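Call for participants: gripper comparison sessions at the Revine workshop, Cadham

Posted December 11, 2019

We're looking for people to drive a robot arm for us this winter! The sessions start in February and you don't need to know anything about robots to take part. If you have ever tried to get a jar off the back of a crowded shelf with your fingertips, you already understand the problem we're working on.

Revine is a small group that tries out grippers and compares them with one another. For this round we have three sets of fingers that all fit the same arm. One has flat paddle tips, one has soft curved tips, and the third is the Pavliuk set, with a hinge behind each tip so that it gives a little when it presses on something. We have our own favorites by now, and we've used all of them so much that we can't judge them fairly anymore. That's where you come in.

You'll sit at a desk beside the arm with a hand controller and a screen showing the view from the wrist camera. The jobs are ordinary shop and kitchen ones: take a candy bar from a stepped stand and put it on a tray, stand a small box upright again, move a jar to a basket. Some are easy from the first minute. Others (round jars lying on their sides, mostly) have made grown engineers say very rude things. 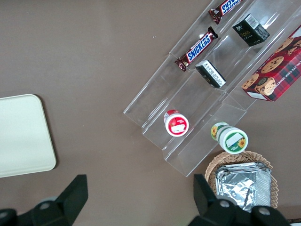

We mix up the items between turns so you can't simply learn one movement by heart. Wrappers crinkle and slide, stiff boxes want to be gripped square, and clear plastic is hard to judge through a camera until you get used to looking for its edges. Which fingers cope best with all of that is exactly what we want to find out, and we'd love to see how a wide range of people go at it. Everyone has their own way. Left-handed drivers are very welcome — we had too few of them last time.

What taking part involves

Two visits, each two hours long with a break in the middle. On the first you get a practice period with no scoring at all, then a block of tasks with one set of fingers. On the second you use the other two sets. Across both visits each person makes 100 pick-ups. After every block there's a short form with space to tell us what annoyed you. Please use it! The complaints from the last round led to a new grip surface and a much better controller stand.

We record the camera view, the arm's movements and the controller input. We don't film your face, and your form is stored under a number.

Who can join

Anyone 18 or over who can sit comfortably at a screen and use a two-handed controller. Glasses are fine. If you use a wheelchair, let us know what desk height suits you and we'll set it before you arrive. Gamers and people who have never held a controller are equally useful to us, so please don't rule yourself out on either count.

You'll receive $200 once both visits are done. If you can only manage the first, we'll pay you half. Tea, coffee and decent sandwiches are there throughout.

Where to find us

Revine, Nosbridge Building, Room 3626, Cadham. The elevator is to the left of the main doors. Parking behind the building is free after 5 p.m., and we have both daytime and evening slots.

To sign up, fill in the card at the Nosbridge front desk or use the contact form on our site with "gripper sessions" in the subject line. Tell us which times of day suit you and if you've driven an arm before — it's fine either way, we just want a good mix in each group. We'll write back with a choice of dates and a consent form to read at home before your first visit.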